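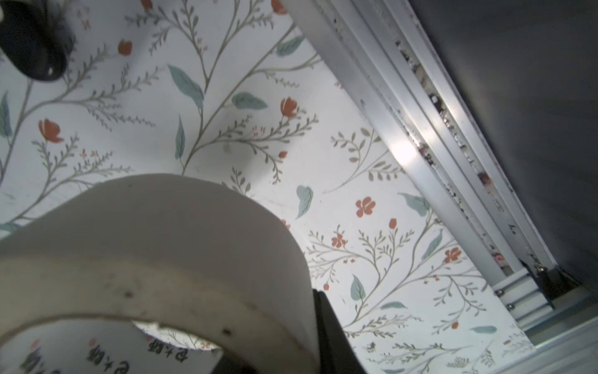

When will the strata levy for the Fendumholm apartments next be reviewed?
The levy will be reviewed at the November meeting, once the insurance renewal has been received.

FENDUMHOLM OWNERS CORPORATION
Minutes of the general meeting held October 24, 2022

1. Opening
The chair declared the meeting open and confirmed that a quorum was present in person and by proxy. The minutes of the previous meeting were accepted as circulated.

2. Sale of Lot 14
The meeting noted that the two-bedroom apartment on the second floor had been listed with Jolero. Open inspections are to be confined to the northern entrance. The agent's board may remain on the nature strip until settlement.

3. Levies
The quarterly levy was confirmed at $1722 per lot. One owner asked that the figure be stated in all sale and leasing advertisements. Agreed.

4. Garage door
A quotation of $3613 from Ondrejka for replacement of the basement garage door motor was tabled and accepted. Residents are to receive written notice before work starts.

5. Leasing
Turninum, as managing agent for the leased lots, advised that two tenancies end in November. The move-in bond was raised from $300 to $500. One vote against was recorded.

6. Storage cages
Deferred. The secretary is to obtain a copy of the registered plan.

7. General business
Visitor parking signs are faded and will be repainted. A request to enclose the balcony of Lot 9 was refused pending drawings.

The meeting closed at 8.10 pm.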